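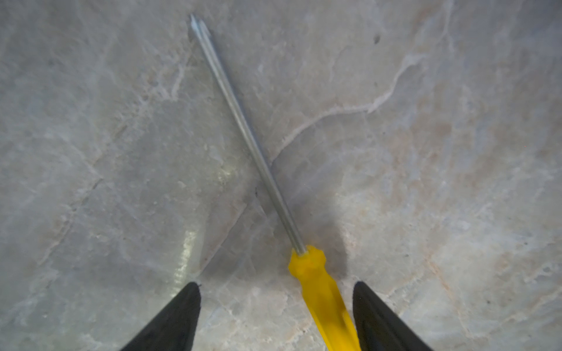 A screwdriver with a yellow handle.

Vultbridge is a Canadian television drama created by Živko Babić. It follows the staff of a small hardware store in the harbour town of Grerusau, where the owner, Walt Jotton, has gone missing. The first season had six episodes and was shown on Tuesday nights. Panagiotis Petek plays Jotton's brother, who comes home to run the store.

A second season of 14 episodes was ordered in October. Babić wrote the opening episode and shared the remaining scripts with other writers. The theme music is by the band Atanasov.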